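**Kit corner: the Cellach two-finger starter set**

Quick one this month, typing between jobs. Several of you asked about the Cellach gripper kit that Wenilon has started renting out by the month, so I got some bench time with it. Short version – good hands, so-so paperwork.

What's in the rental: the gripper, a wrist camera, mounting plates, a bag of spare screws (you'll want them) and Privport, the software that records each run. You supply the arm. Fits most of the small ones, check the bolt pattern before you order.

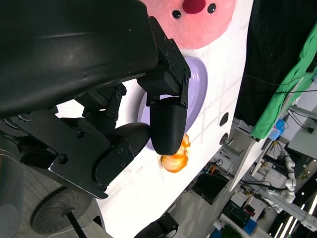 Setup took us most of a morning. Two hours of that was the wrist camera, which didn't want to talk to Privport until we swapped the cable. Wenilon support answered fast, credit where due. The manual is 20 pages and skips the bit about finger alignment, so read the PDF on their site insted.

Soft toys next. Plush is a pain for grippers. Squashes, rolls, no hard edges to grab. Also cheap and you can't really break it, so ideal for learning on. 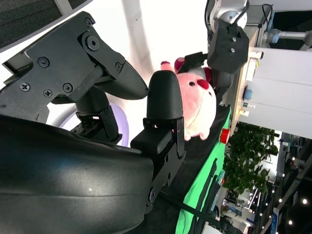
*Pink pig on the black work surface, second arm holding it near the ears.*

Two arms is where the rental price starts to bite. One set is $370 a month, a pair is over $500 once you add the second software seat. Ask about the pair deal up front, it's not on the price list.

Finger pads are the best part. Rounded, textured, grippy without being sticky. Worth knowing that pads are sold seperately if you wear them out. Default force setting is too high for anything squishy, turn it down before your first grab and work back up. There's a slider for it under Tools, no idea why it's not on the main screen.

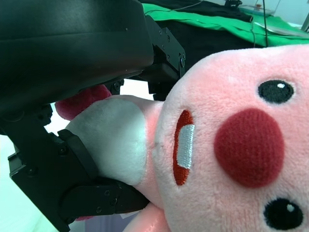
Privport itself – fine. Plain looking, saves everything, finds old runs quickly. Crashed on us once when we unplugged a camera without stopping the recording. Export is slow. Labels have to be typed in one by one, which gets old fast if you're doing a lot of short runs. Radebe's package handles labels better but costs more and won't take a second arm on the basic plan.

Cable routing needs some thought too. The clips in the box are flimsy, we went with velcro ties and were happier.
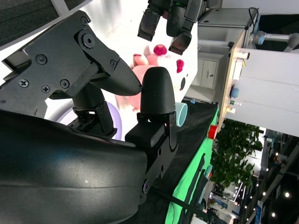

*Pig on the white tabletop, teal cup off to the side, two grippers in close.*

Who's it for? Small labs, clubs, anyone teaching a class who needs a gripper for a term and doesn't want to own one. If you're running it every day of the year just buy, the rental adds up. If you only need one arm it's an easy yes from me.

Wenilon wants a deposit and a month's notice to return. Shipping both ways is on you. Keep the foam inserts, they charge for those!

Got a kit you want looked at? Reply to this email. Next month is vacuum cups, if the loaner shows up.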